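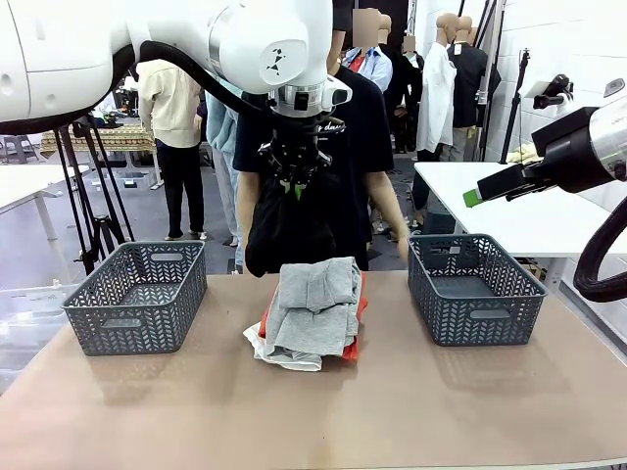

**Hakthorpe resale, notes from the October meeting**

Started at 4:15 (late, my fault, I couldn't find the charger) and ran until a little after six. I'm taking minutes again, so if I've put words in your mouth, tell me before I file these and I'll fix them. The notes from last time were okayed with one change: it was the steamer we agreed to replace, and I'd written "streamer." Sorry, everybody.

**1. The Oter offer from McIver**

This took up most of the meeting, so get comfortable!

McIver want to rent us the Oter, which is their two-armed clothes sorter, with the Nodus software that goes along with it. A bunch of us went to see it running and I think most of us came back more interested than we'd expected to be. I certainly did. The idea is that our intake gets dumped in the middle of a table and the arms pull things off the pile and drop them in baskets. You decide what each basket is for. For the visit they had it set to put darks in the basket on the right and colors in the one on the left, with whites staying put until the end.

The terms, as they stand on paper:

- Rent is $1,822 a month, six-month minimum.
- Setup is a flat $800, paid once, and that covers getting it up the ramp and a day of teaching us how to use it.
- Nodus is included for the first six months. What it costs after that isn't written down anywhere I could find, and I looked twice.
- Repairs are on them, except for the green finger pads, which count as wear and tear and would be on us.

I asked about the pads while we were there. They come off with a small tool and you don't need to send the arm away, so I'm not losing sleep over it, but I'd like a price before we sign anything.

We talked for a good while about speed. McIver put it at 31 pieces an hour for mixed clothing. I'd call that slow if I were standing there doing it myself, and a couple of people said the same, pretty loudly. On the other hand it can keep going through lunch, and through the hour after closing when we're all too tired to look at another sweater. Last month we took in 1,048 pieces, and I worked it out on the back of the agenda: that's close to 34 hours of table time at their rate, if it never stops and never drops anything. I don't believe "never" for a minute, but even with a lot of fumbling it'd fit in a month without much trouble.

What got people talking more was the kind of clothes we get. Ours don't arrive neat. They come in bags, wadded up, with sleeves inside out and a sock in the leg of something. I said I'd want to see it deal with a proper Hakthorpe bag before I voted for anything, and there was a lot of nodding.

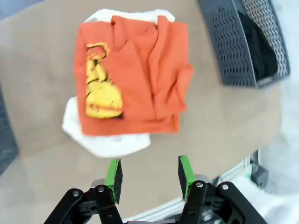
**1a. Small stuff and tangles**

T-shirts are where I'd expect to get the most out of it, we get so many. The worry is one shirt sitting on top of another piece and both getting pinched at once. McIver's answer was that Nodus checks what's in the grip and tries again if it looks too big. I asked how it tells a big shirt from two small ones and got a fairly long answer that I didn't follow all of (something about weight and outline together). I've asked for it in writing, in plain words please.

Prints came up too. We price band shirts and anything with a good picture on the front separately, and right now that's done by whoever has the eye for it. Nodus can be taught to flag a printed front, but it can't tell you whether the print is worth money. An orange shirt with a yellow drawing on it is just a printed shirt as far as the machine goes. So the pricing shelf stays exactly as it is, and I want that in these minutes in case anyone was getting nervous.

Things it won't take, according to the sheet: shoes, belts, hats, anything on a hanger. Also anything wet, and I wish we could make that a rule for donors too.

**1b. Where it would go**

We measured the back room before the meeting. It fits along the long wall if the hanging rail moves to the hallway, and nobody objected to moving the rail. We'd lose the folding table, though, and I am attached to that table. One suggestion was to put folding on the counter in the mornings before we open, which I said I'd try for a week with no machine at all, just to see if I hate it.

The other thing is where people stand. At the visit folks were close to the table on the far side from the work, and I'd like clearer rules for us than "use your common sense." McIver say the arms stop when they bump something. Fine, but I still want tape on the floor and the stop button somewhere I can reach without leaning over. They agreed to send their floor plan with the button marked.

We'd also want our own baskets. Theirs are a nice size and the handle holes make them easy to carry, but ours are deeper and there are plenty of them already in the basement. Question sent: does the depth matter? No answer yet. 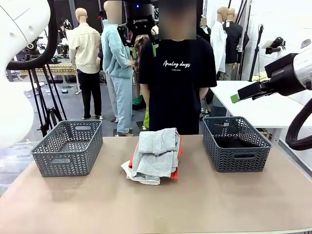 Annag Tosh said she'd rather pay for one month and see, even at a higher rate, than sign up for six on the strength of a visit. Six months at their price is nearly eleven thousand dollars before setup, she pointed out, and we've never spent that on anything except the roof. She also thought the dark/color split was the easy part, and that she'd be much happier paying for something that could pull out the stained pieces.

I think she's right about the one month. On stains I'm less sure, I'd settle for a pile that's been broken up before I get to it! We went back and forth and ended up here:

- I'll ask McIver for a single trial month, and what it would cost.
- If they say yes, the trial runs on our own bags, straight off the dock, with no tidying first.
- Annag will write down which piles she wants. She thinks darks, colors, whites and a "look at this" basket.
- No signature on the six-month deal before we meet again.

Show of hands: all in favor, one abstention (wanted it noted that he'd prefer a second steamer).

**2. Everything else**

The front door still sticks. Winter coats go out next week and we're short on wide hangers, around 40 would do it, so please bring any you have at home. The radio stays on the station it's on until the next meeting.

Next time is same room, 4:00, and I'll bring the charger.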